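# godulura-pegboard

Teleoperated peg-and-slot data from a two-arm build in the Trondcombe shared workshop. Release of Sep 13, 2019: 962 episodes at 1000 Hz joint state, head camera only. 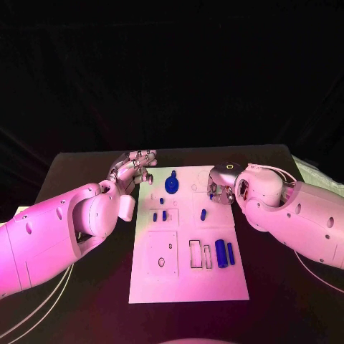

Noelia Arrieta asked for torque to be logged before filtering, with the filter shipped as a script. Both are in `raw/` and `tools/` as of this release.

## Layout

- `raw/` joint state and torque, one file per arm
- `video/` head camera
- `labels/` grasp and release times, by hand

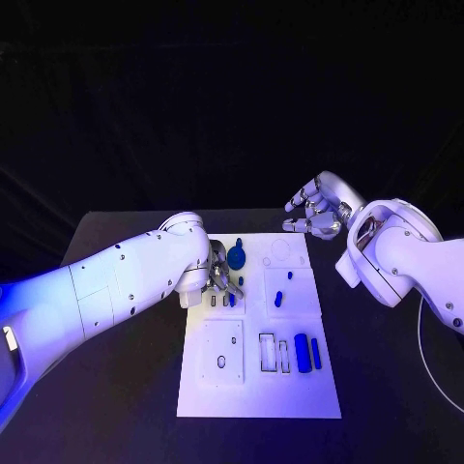 Labels use board coordinates, origin at the near left corner. Arm files are synced to video by timestamp. `hand_state` is stored per arm, so a frame with the left hand down among the small parts and the right one held empty over the far side gets two separate values.

## Known issues

Episodes from the Niltmont controller drop 2 or 3 samples at start. 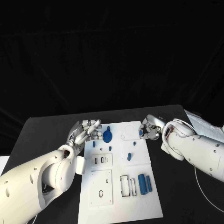 *Fig. 3. Both hands over the board, large and slim cylinders at lower right.*

License: see `LICENSE`.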